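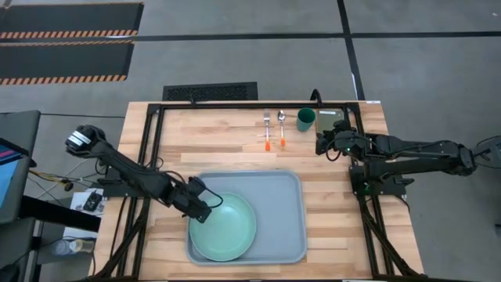 Akinyi Mushi told us in May that she could put up with almost anything at lunch except chasing her cup across a tray, and would we please think about where people's hands go before we bought anything else. We have tried to, and a good deal of what follows comes from that remark, so it seemed right to put it first.

Progress report to the Layug Fund
Ciswood Lunch Table, Drodden

Dear all,

Thank you again for the grant, and for being so patient while we got the kitchen back into use after the plumbing work. We are now well into the second part of the project and there is a fair amount to tell you, most of it good.

You will remember that the grant of £800 was for new tableware and trays, to replace the heavy china that had come to us in boxes from all over the place and that many of our regulars found hard to lift and harder to see. Since the last report we have served 359 lunches on the new things. The money has gone on plates, cups, cutlery and trays, and we have £87 left, which we would like to hold back for replacements if you are happy with that.

The plates first, as they are what people talk about. We settled on the pale mint green in the end. There was a strong feeling for white, but white fish and mashed potato on a white plate was one of the things we had been asked to put right, and the green does seem to help. The middle of the plate is a shade darker inside its ring, and that was a bit of luck more than good planning on our part. The cups are a much darker green, so cup and plate are easy to tell apart even when someone has left their glasses in their coat.

The fork and spoon have bright orange ends to their handles. Opinion was divided when they came out of the box (one gentleman said they looked like something for a camping trip), but they have won people over quite quickly. They are easy to spot on a light wooden table, and they are easy to spot at the bottom of a washing-up bowl too, so we lose fewer of them than we used to.

Now the trays, where we have more work to do. They are light grey with rounded corners and a raised rim, and we chose them with that rim in mind, thinking mainly of spilt soup. What we hadn't thought through was the plate. If it goes down well over to one side, to leave space for a pudding bowl on the other, it can end up sitting over the rim instead of flat on the bottom, as you can see with the one at the head of this report. Lunda, who make a slightly deeper tray in the same grey, have agreed to lend us 10 of them to try out, and we will let you know how we get on before asking you to agree to any change.

In the meantime we have changed the way we lay up. Fork and spoon go down side by side on the table, with the orange ends towards the person eating, and the cup goes to the right of the spoon, off the tray altogether. We used to crowd everything on to the tray and carry it over in one go, and it was quicker, but the cups slid about and so did the tempers. The plate goes on last, once the person is settled and has their chair where they want it. It does mean more walking to and fro for whoever is serving, and we have had to start laying up earlier in the morning to make up for it.

Clearing away has turned out to be the slower half. Plates come off the trays first and are scraped at the hatch, then cups, then cutlery, and the trays are wiped and stacked on the trolley. We are still finding damp trays stuck together at the bottom of the pile, and have asked the suppliers whether there is a rack that would fit our shelves. A second-hand one would do us perfectly well.

There are two things we would be glad of your thoughts on. The first is the money left over, mentioned earlier. The second is whether some of it might go on cups with a handle, as a few people have asked for them — Akinyi among them, you won't be surprised to hear. We would keep the same dark green if we could get it.

You would be very welcome to come and have lunch with us before the next report is due. We sit down at half past twelve, and it is generally shepherd's pie or fish, with a crumble to follow.

With warm thanks from all of us at Ciswood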